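Part-time helper wanted for a small guest house in Tratthorpe

Hello! I'm Valentina and I run Avdale, a six-room guest house up the hill from the harbour in Tratthorpe. I've been doing it with my business partner Rizal Gunawan for a good few years now, and we're looking for somebody to join us for the season, and hopefully well beyond it.

It's four mornings a week, nine till one, and you'd get to pick two of the four (the other two have to be Saturday and Sunday, sorry, that's when everyone leaves). Pay is monthly and we can talk figures when you ring. I'd rather do that over a cup of tea than argue it out in an advert.

So what would you be doing? A bit of everything. Clearing breakfast, saying goodbye to people, turning the rooms round, answering the phone when I'm out at the shops, and telling guests which bus goes to the lighthouse. On quiet days there's the garden, or the marmalade. Rizal does all the cooking and is quite fierce about his kitchen, so you won't be asked to fry anything.

You don't need hotel experience. Jhair Apaza, who was with us until December, came from a bicycle shop and was brilliant from the first week! He's gone off to train as a nurse and we miss him terribly. What I do need is somebody who likes people, even before ten in the morning, and who can manage stairs – we've got three flights and no lift. A second language would be lovely, as we get a lot of walkers from Germany and Italy, but please don't let that put you off.

Things you'd get from us: breakfast on every shift, a parking space (gold dust in August), your birthday off, and a free weekend stay for your family in the low season. We shut completely for two weeks in the winter and you'd be paid for those.

If you'd like to have a go, write me a few lines about yourself, or pop in any afternoon after two. No CV needed, though I'll happily read one. Tell me where you've worked, what you enjoyed and what drove you up the wall. I'd like to hear from everyone by Sat 26 February, and then we'll ask a few people to come and do a paid trial morning with us. Ask for me or for Rosalba Carbone, who looks after the bookings and knows far more than I do about dates.

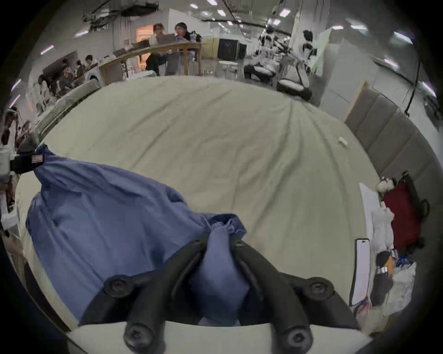
Rooms are the biggest part of the morning, so I'd better be straight with you about them. Each one needs airing, dusting and a proper go at the bathroom, and then there's the bed. You'll get to know cream sheets very well, and the long creases that run right across a wide mattress, and you'll find blue things lying on top of them that have to be picked up before you can start. I find it quite soothing with the radio on. Rizal doesn't, so if you feel the way I do about it, please get in touch!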